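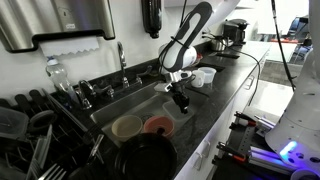 A reader asked last month if a tall gooseneck is worth the trouble in a small shared kitchen, or if it only splashes more than a short spout does. She had a low faucet, a sink that was never empty, and a landlord willing to pay for one replacement.

I can answer for one model. We have had the Merka gooseneck over our sink for 14 months. It is the plain chrome version with separate lever handles, bought from Danau for $88 without the supply lines. The supply lines were extra, and the listing should say so more clearly.

Height and reach

The height is the reason to buy it. A stockpot goes under the spout upright. So does a tall water bottle, which on our shorter faucet has to be tilted and never fills past the shoulder. The spout comes forward far enough that the water lands near the drain, and you can rinse a bowl without knocking your knuckles on the back of the basin.

It does splash if you open the levers all the way. The water has a long way to fall, and if it hits the back of a spoon you will get wet. A half turn is enough for almost everything we do. I changed the aerator that came in the box for a Flores one in May and the stream is softer now. The Merka aerator was not bad, just coarse.

Levers

The levers sit to the right of the spout. They move smoothly and can be worked with the side of a wrist when your hands are greasy. Left-handed users will be reaching across the water. The hot side loosened after the first winter and needed the set screw tightened, a two-minute job with the small hex key in the box. Keep the key.

Living with it

Most days the sink holds a couple of bowls and whatever else has been left there, and the rest of the washing up is on the granite to the right. A high spout helps with this. You can fill a container over the top of the dishes instead of moving them first.

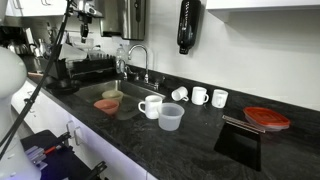 The finish has held up well. Our water is hard and the chrome spots within a day, but the spots come off with a damp cloth and a little vinegar. I have not found any pitting. The base is harder to keep clean. There is a thin gap where it meets the counter, and it collects a gray line that needs an old toothbrush. A bead of clear sealant would fix that, and the instructions do not mention it.

Installation took an afternoon. The mounting nut is plastic and wide enough to tighten by hand, but with a deep basin in the way there is not much room for your arm. Read the whole sheet before you start, as the gasket is shown on page one and explained on page four.

Compared with the Vurdale

I used a Vurdale gooseneck for two years in another kitchen. It had a pull-down spray head and cost more. The spray was handy for rinsing plates, but the hose stopped retracting fully and the head hung down at an angle. The Merka has no moving spout parts to wear out. If you want a spray, it is the wrong faucet.

Good points: height, reach, easy levers, price.
Bad points: splash at full flow, dirt line at the base, supply lines sold separately.

I would buy it again at $88, and I would get the softer aerator on the same order.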